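Small Kitchens & Linens board > Laundry and Cleaning > Dish towels: fold, roll or just throw them in the drawer?

Page 1 of 1

tealdoor
Posts: 80
Joined: November

I moved into a smaller apartment in November and the new kitchen has one drawer for linens. It's shallow, maybe as deep as my hand is wide. I have white cotton dish towels, a stack of thinner cloths I use for wiping down, and a few napkins that only come out for company.

Right now I fold everything in half, in half again, then in thirds. The stack is too tall and the drawer catches on the top one. When I pull from the middle, the rest falls over and I end up refolding the lot.

What do you all do? Please don't tell me to buy another cabinet, there's no wall left to put it on.

Pevstead_Pete
Posts: 732

File fold. Long thirds, then fold toward you until it stands up by itself, and put them in the drawer on edge like folders. You see every towel and you pull one without touching the others.

For a shallow drawer you want one more fold than you think. Measure the inside of the drawer, not the front. The front is always taller.

lint_trap

I'll disagree with the file fold. I did it for a year. It works while the drawer is full. Once half the towels are in the wash the rest lean over and you're back where you started. Rolling holds up better for me. Roll them firm and lay them side by side.

Pevstead_Pete
Posts: 732

Put a divider in. Or a box. A shoebox lid works if you cut it down.

lint_trap

Then I've lost drawer space to a box.

Pevstead_Pete
Posts: 732

You've lost the thickness of cardboard.

marrowfat

We had this same argument on the old board and it went four pages. It depends on the cloth. Waffle weave rolls badly, it springs open. Flat cotton folds fine. Terry is too thick for either in a shallow drawer, so hang those.

OP, what are yours? Flat cotton or something with texture?

tealdoor
Posts: 80

Flat cotton, the towels anyway. They're from Hyvönen, bought a long time ago. The thin cloths are just cut up sheets with the edges sewn over. They don't hold a fold at all, which is half the trouble. I fold them, I turn around, and they've relaxed.

Measured the drawer like Pete said. He's right, the inside is quite a bit shorter than the front.

marrowfat

Old sheets won't hold a fold unless you press them. I don't press rags, so mine go in a bin under the sink, unfolded. A wiping cloth is going to be crumpled as soon as you pick it up anyway.

ovenmitt2

I can't do the unfolded bin. I tried. You reach in for one and three come out.

What helped me with soft cloths was folding on the table and pressing each fold with the side of my hand before making the next one. It takes longer per cloth but they stay. And I fold them when they're just off the line, before they sit in a basket and get creased the wrong way.

marrowfat says soft white cotton won't stay folded. Mine does hold, more or less, though the top still bunches if you squeeze the bottom.
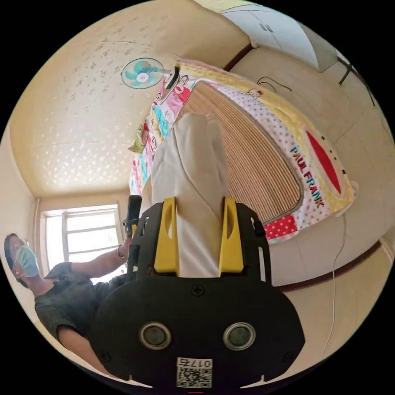 Folded white cloth held at the bottom, with the top rumpled and a crease near the upper edge.

So I'd say it's fine for a drawer, where nothing is squeezing it. If you pack them in tight you'll get the same rumpling along the top and the drawer will catch on it. Leave a little slack.

lint_trap

That bunching at the top is what I mean, though. Pinch any soft cloth low down and the loose end puffs up. Standing them on edge in a row does the same thing to them. A roll doesn't have a loose end at the top.

Pevstead_Pete
Posts: 732

Only if you stand them with the open edges up. Folded edge up, open edges down. Then there's nothing on top to puff.

lint_trap

OK, I didn't do that. I had the open edges up the whole year.

Pevstead_Pete
Posts: 732

That's most of the problem right there.

ovenmitt2

Pete's way around is better, I'll give him that. I put the open edges down for the napkins and never thought to do it with the cloths.

Disagree on the box. I use an Ilto tray, the low kind, and the sides are just tall enough to stop the lean. It cost me a bit more than a shoebox lid but I can wash it.

marrowfat

Are the Ilto trays the ones that come in two widths? I had the wide one and it was a hair too wide for a standard drawer. I had to take it back.

ovenmitt2

Two widths, yes. Mine is the narrow one. Measure first. And leave room for your fingers at the side or you'll never get it out again.

quietspoon

Coming at this from the other direction – how many towels do you need in the kitchen at one time? We keep four in the drawer. The rest live on the closet shelf with the bed linens. When the four are dirty they go in the wash and the next four come down. The drawer never gets full enough to catch.

The napkins shouldn't be in there at all if they only come out for company.

tealdoor
Posts: 80

The closet is down the hall and it's full of coats, but I could find a shelf for the napkins. I hadn't thought of splitting them up.

marrowfat

Four isn't enough if you cook every day and wash once a week. We'd be out by the middle of it.

quietspoon

We wash more often than that. Small machine.

lint_trap

Question for the people who fold. Do you iron dish towels? My mother did and I have never once done it.

Pevstead_Pete
Posts: 732

No. Shake them hard when they come out of the washer, hang them by the short edge, and smooth them flat with your palms when you fold. Good enough.

quietspoon

I iron the napkins. Never the towels.

marrowfat

I iron both, but I like ironing. Radio on, window open. I wouldn't tell anybody they have to.

tealdoor
Posts: 80

Update. I took everything out this evening. Napkins are on the closet shelf above the coats. Towels are file folded, long thirds and then one extra fold like Pete said, folded edge up. They clear the top of the drawer with a little room to spare.

The cut up sheets are still a nuisance. I pressed each fold by hand the way ovenmitt2 does and they're better than they were, but two of them had already slumped by the time I finished the row. I put those at the back against the end of the drawer.

No tray yet. There's a store in Vilau that might carry the narrow one, so I'll look next time I'm over that way.

Pevstead_Pete
Posts: 732

Put the slumping ones in the middle. The towels will hold them up from both sides.

lint_trap

Or roll them.

tealdoor
Posts: 80

Moved them to the middle. If they fall over again I'll try rolling just those.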